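Orness 双臂倒饮料任务 数据说明(含故障记录)

版本 2
更新 2020年12月19日
状态:可以用,但先看"已知问题"那节,尤其是做力控或者夹爪开合相关的,别直接拿来训

这是什么

双臂桌面操作数据,代号 Orness。任务就一个:拿起易拉罐,往杯子里倒,放回。白色桌面,两个塑料杯,一个红色小罐。左右两臂都是两指柔性夹爪,蓝色镂空手指。采集方式是遥操作,主从臂,操作员站在桌边。

一共 252 条。其中 11 条有夹爪故障,没删,单独放在 fault 目录。没删是因为有人问过要失败样本,而且这批失败挺典型的,后面细说。

目录

orness/
 episodes/ 正常的
 fault/ 有故障的,命名跟正常的一样,多一个后缀 _f
 calib/ 标定,6月做的那次,之后相机没重标
 logs/ 夹爪驱动日志,原始文本,时间戳是驱动板自己的钟,跟图像不同步,见下
 README 本文件

每条里面有:固定相机一路,腕部相机左右各一路,关节角,夹爪开度(指令值和反馈值分开存),夹爪电流。没有力矩,传感器那时候还没装。

命名就是流水号。中间有跳号,正常,录废的直接扔了没补。

已知问题:夹爪不松

这个是重点。

现象:右夹爪夹住罐子以后,下发张开指令,手指不动。开度反馈卡在夹紧的位置,电流还在往上走。几秒后驱动板过流保护,断电,手指靠自身弹性回一点点,罐子就歪着挂在那里。最糟的一次正好在杯子上方,罐子里的饮料洒了一桌,从桌沿流到地毯上,离线缆很近。从那以后流程改了,见"安全"。

左夹爪没出过这个问题。两边硬件同型号,固件也一样,查了三遍。

触发条件没完全搞清楚,目前知道的:
- 罐子是开过的更容易出。开过的罐壁软,夹下去会往里凹,指令开度已经到了但反馈还在变,控制器以为没夹住,继续收
- 连续录得久了更容易出,可能跟电机温度有关,没测,驱动板没有温度读数
- 指尖打湿以后反而没见过,样本太少,不好说

相关画面,前两张固定相机,第三张腕部相机。

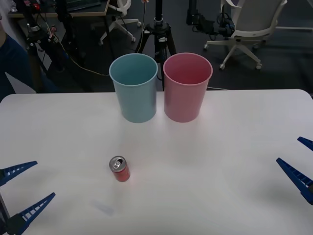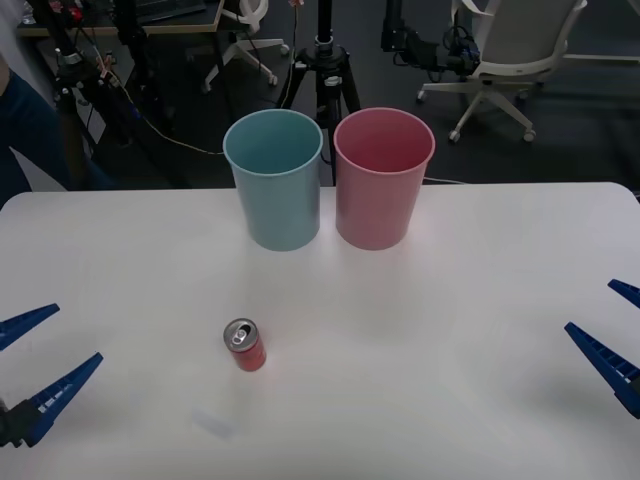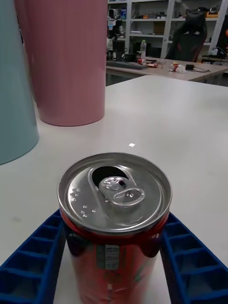
Firkel 那边看了第一版之后回信说,他们不认为是温度问题。他们自己的台子用的也是这种柔性手指,出过一样的卡死,最后查到的是手指根部安装件的螺丝松了,手指受力以后往外翻,根部顶在外壳上,张开的时候等于在推外壳,电流当然下不来。他们的建议是先别动控制器,把两根手指拆下来看根部有没有磨痕。另外他们问了一句,为什么左边没事右边有事,是不是右边换过手指。

换过。6月标定之前换的,右边下面那根。换的人没记扭矩,就是手拧紧。拆下来看,根部确实有一道磨痕,不深。重新上了螺丝胶,又跑了一轮,没再卡。但是这一轮跑得不够久,不敢说就是这个原因,所以状态还是写"疑似",没有关掉。

Firkel 后来又补充,磨痕方向如果是斜的,那就是翻转造成的,如果是直的可能只是装的时候蹭的。我们这个是斜的。算是支持他们的说法吧。

第 1652 号

单独说一下这条,因为用的人老来问。

流水号 1652(流水号是所有任务共用的,所以数字大,别以为有这么多条)。这条看图像是完整成功的,罐子拿起来、倒、放回、松开,全对。但是日志里有一次过流,发生在放回之后松开之前,驱动板自己重试了一次就张开了。所以图像上看不出来,只是停顿了一下。

这条我们算故障,放在 fault 里。有人觉得应该算成功。随便,自己决定,标签文件里 result 写的是 success,fault 写的是 1,两个字段互相独立,不要用一个推另一个。

时间同步

日志的钟比图像的钟快,而且会漂,每条开头偏多少不固定。对齐方法:找夹爪开度反馈第一次变化的那一帧,跟腕部图像里手指开始动的那一帧对上。手工对的,fault 目录的都对过了,偏移写在 offset.txt 里。正常的没对,用不着日志的话不用管。

要对的话脚本在 Jorkach 的工具包里,align 那个。注意脚本默认左臂,右臂要加参数,不加不会报错,结果是错的。踩过。

安全(采集时的,重新采的人请看)

出过洒水以后定的,补在这里:
1. 急停放在操作员手边,不要放在桌子后面。之前放后面,要绕过去才够得到
2. 过流保护跳了之后,先断主臂使能,再去拿罐子。顺序不能反。主臂没断的时候手伸进去,夹爪恢复供电会直接执行最后一条指令,有可能是夹紧
3. 不要用手掰手指。掰断过一根
4. 地上的线尽量离桌子远,做不到的话至少别放在杯子那一侧
5. 罐里液体别超过一半
6. 录之前空跑开合,看电流曲线,张开时电流不归零就不要录

第2条最重要。Duman 的台子上有过一次夹到手套,手没事,手套破了。驱动板恢复供电后的默认行为改不了,问过厂家,说是下一版固件,没给日期。

不建议的用法

- 拿夹爪电流当力用。没标定过,左右两边零点都不一样
- 拿 fault 里的数据做成功率统计。比例不代表什么,故障集中在后半段录的那些里
- 把柔性手指的形变当刚体处理,指尖位置会差不少

待办

- 右夹爪长时间测试,确认是不是螺丝
- 左夹爪也拆开看一下,还没拆
- 重新标定固定相机
- 驱动板加温度,等板子
- offset.txt 里有两行格式不对,少个逗号,读的时候注意以下

更新记录

版本 2:加 fault 目录,加安全一节,改 1652 的标签,加 Firkel 的意见
版本 1:初版。故障的数据混在正常的里面没分,如果手里是这版请重新下,别打补丁,目录结构变了

有问题直接在仓库里提,写清楚流水号和左臂还是右臂。只写"夹爪不动"的没法查,日志太多了。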